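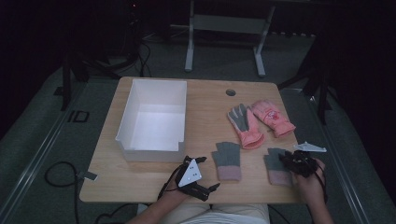
Gloves, Mittens and Other Things That Come Home Alone

Every March I go through the winter stuff, and every March I own more left hands than right. If you live with children, or with an adult who takes one glove off to use a phone, you know the pile. These are the habits that have kept ours down to a size I can live with.

Sort before you wash

Tip everything out on a table and pair it up first. A glove that goes through the laundry alone is a glove you will file in the wrong drawer and find in June, inside a swimsuit. Lay them flat, cuffs toward you, matching ones side by side. Leave the leftovers out for a week in some spot where people have to look at them. Next to the cereal works well in our house.

Use a box with no lid

I have bought baskets with lids, a wall organizer with clear pockets, and something called the Hemo that hung over the door and fell off it at night. What survived was an open box. A child coming in from the snow will drop gloves into a box. A child will not lift a lid, and I have stopped asking. Shallow is better than deep, or the bottom layer goes into hibernation.

One box per person if you have the floor space. If you don't, one for big hands and one for small.

Drying

Wet gloves do not go in the box. I mean this.

Knit gloves: squeeze them in a towel, pull the fingers straight, and lay them flat on a rack away from direct heat. Wool dried on a radiator will fit a doll, and then you'll need to buy the doll.

Padded or lined gloves: open the cuff as wide as it goes and stand them upside down over something that lets air in. Empty bottles do the job. So do the prongs of a dish rack, provided you can stand the sight of it. Give them a full night. Insulation feels dry on the outside long before it is.

Leather: room temperature only, and put them on for a minute while they're still slightly damp so they remember what a hand looks like. A little conditioner afterward.

If you're in a hurry, a hair dryer on cool, aimed into the cuff. Don't walk away from it.

Washing

Turn them inside out if the lining allows. Check the label, which will say hand wash, and then decide what kind of person you are. I put plain acrylic knits in a mesh bag on the cold cycle with a small squirt of detergent and have lost one pair in 9 winters, to a zipper I should have closed. Anything with a printed design I wash inside out and never tumble. The print goes crackly.

Wool gets the sink. Cool water, a capful of wool wash, 8 minutes of soaking, no rubbing. If you rub, you are making felt.

Skip fabric softener on anything that's supposed to keep water out.

Marking

Initials on the inside of the cuff in laundry marker. On dark knits the marker won't show, so a couple of stitches in bright thread do instead. Pick one color per child and stick to it for life. My sister-in-law, Nerea Moya, wrote the full family name in every glove for years, and as the name was Goicoechea on the father's side she was running out of cuff by the second C.

Cords through the sleeves work too, but keep them off small children who'll be on playground equipment, where a cord can catch. Clips at the cuff are the safer choice.

Holes

Fingertips go first. Darn them while the hole is smaller than a pea. Use yarn a bit thinner than the original, weave past the edge of the hole on all sides, and don't pull tight. A clothespin inside the finger keeps you from sewing the front to the back, a thing I have done twice in one evening.

Past the size of a dime, cut the fingers off at the middle knuckle, run a blanket stitch around each edge, and tell everyone they're for raking.

What to do with the singles

Keep them for 30 days after the last snow. Then be ruthless. A single knit glove makes a fine dusting mitt for blinds and chair rungs. A padded one will hold a hot pan handle exactly once, so don't. Stripy ones I've cut up for egg cozies, to no applause at all.

Buying next time

Buy two identical pairs per person, in the same dull color. When one goes missing you still have three, and any two will match as long as knit gloves fit either hand. The lady at Isham Dry Goods told me this when I was buying my fifth fancy pair and I wish she'd spoken up sooner.

Putting away

Everything clean, bone dry, and paired with a safety pin through both cuffs. Cedar if you've got wool. Write the sizes on the outside of the bag. They'll be too small by November anyway, but you'll know exactly which ones to hand down.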